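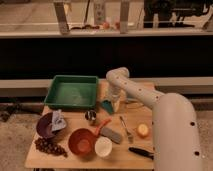
Sourdough starter questions I get a lot

How often do you feed yours?
Once a day if it's out on the counter, once a week if it's in the fridge. I've gone three weeks in December and it came back fine – just give it two or three feedings before you bake.

Which flour?
Whatever's cheap! I do like a spoonful of rye when it gets sluggish.

There's gray liquid on top. Is it dead?
Nope, it's hungry. Stir it in or pour it off, then feed it. Pink or orange streaks are another story, so toss it and start over.

Can I have some of yours?
If you're near Nurberg, sure. Email me and I'll save you a jar (mine came from Intan Govindasamy, who still bakes way better bread than I do).

How big is your basic loaf?
I start with 600 grams of flour and go from there.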